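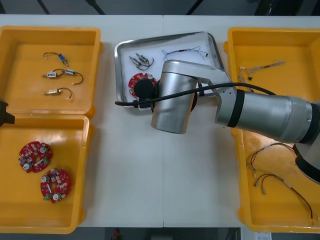 Solenoids in a yellow bin on the work table.

Sebastião Frota repairs pinball machines in a rented garage in Siltmont. He came to this trade late, after many years with washing machines, and he speaks of it slowly, with a cup of tea which he forgets to drink.

"The first one I bought was for my daughter," he told me. "She played it for two weeks. I played it for the whole winter." The machine had a weak left flipper, and he did not know why. He wrote to Jihad Sleiman, a collector in Guimarães, who answered with eight pages by hand. Frota keeps them still in a drawer.

I asked him which faults he sees the most. "Dirt," he said. "People want me to say something electrical. But they put the machine beside the kitchen, and the grease goes everywhere." After the dirt come the worn coil sleeves, and after these the repairs made by former owners. He has found chewing gum, and once a folded bus ticket under a switch.

His prices are modest. For a first visit he charges 60 dollars, and he will not take a machine that he considers too far gone for its owner's budget. Maya Geagea, whose family had a milk bar in the neighbouring suburb, waited from August for him to finish hers. "I phoned him too much," she said. "He was always polite, but the colour of the rubbers was wrong and he wanted to order them again."

Does he still play? "In the evening, one game. My best ball this year was over two minutes. Then the neighbour knocked on the wall."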